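Notes from the Teaching Bench

Hello again from the back half of the Cirkard workshop, where June 2025 has mostly been about hard drives. If you read the January issue you'll remember I was grumbling about our cable-plugging task and threatening to throw the whole thing in a lake. We shelved it. I'm much happier now! We've moved on to taking old desktop towers apart and putting the drives back in, and it is so much more fun to teach (I get to use my hands, for one thing).

For anyone who joined the list recently, I'm one of the people who drives the arms. Cirkard refurbishes office computers, and our little corner of it is trying to get two arms to do the boring middle bit of the job: drive out, drive parked somewhere safe, drive back in. I don't write any of the learning code. I sit with the controls, do the task over and over, and hand the recordings to the folks who do. We call the project Bekolis, for reasons that were lost well before I got here.

So far we have 195 good demonstrations of the drive swap, and a folder of bad ones that I would rather not discuss. The target for the first round is 500. I'd thought we would fly through them once the fixture was sorted out, and we did speed up a lot, but a good demonstration asks more of you than you'd guess. You can't fidget. You can't hover over the case while you think about lunch. Every little pause and wobble goes into the recording, and then the arm very faithfully learns to wobble.

My first couple of weeks I was sort of terrible at it. I kept coming in too fast, stopping dead a finger's width above the caddy, and then creeping down the rest of the way. It looked careful and I was rather proud of it. Then we trained on that batch, and the arm did exactly the same thing, except that sometimes it stopped above the caddy and just stayed there, as if it had forgotten why it came into the room. Now I try to make one slow, even movement from start to finish - same speed at the top as at the bottom - and the hovering has nearly gone.

The drive we use most is a Western Digital blue in a blue plastic caddy, and the tower is a Dell that lies on its side on the slatted bench with the panel off. The fixture plate sits to the left of it. It's gray, it's 3D-printed, and it has a holder at the back where the drive stands upright, which gives the gripper something decent to get hold of from above. We printed 11 versions before we had one I liked. Version four was lovely except that the drive leaned, and a leaning drive is a miserable thing to pick up by remote control, because you can't feel the lean through the handles, you can only watch it and sigh.
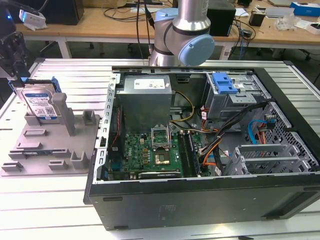
How many demonstrations does it take before the arm can do the task by itself?

It depends a lot on how much you move things about. If the case and the fixture stay put, we start to see sensible behavior fairly early, well before the first round is done. Once you start nudging the tower or turning the plate a little, you need a good deal more, and you need them spread over all those positions, otherwise the arm gets very good at one spot and hopeless at the rest.

That brings me to the thing I've changed this month. I used to do all my runs with the tower in one position and then shift it for the next session. Now I shift it between every single run, a little this way, a little that way, and I write the run number on a sticky note so I don't lose track. It's slower and I complained about it at length, but the last model we trained handled a crooked tower without any fuss, so I've stopped complaining (mostly).

We also had a long chat with the people at Khamphan, who do something similar with printers, about hand guiding versus remote control. They like to hold the arm itself and walk it through the motion. I've tried that and I do love how natural it feels, you just push the thing where you want it. The trouble for us is that my hands and sleeves end up in the camera view, and the model never gets to see the job without me in it. So we're sticking with remote control for the drive work. I may go back to hand guiding for showing it the rough path over the case, where the cameras don't matter as much.

Next up is the trip to Sarkevau, where we're setting up a second bench so that other drivers can record on a different tower. I'm hoping for up to 4 new people at the controls. Everyone moves a bit differently and I'm told that's good for the training, though I do worry about somebody bringing back the hover. If you're one of the people who signed up, bring flat shoes and clip your nails, the handles are fiddly. Session times will go out in a separate email once we know when the room is free.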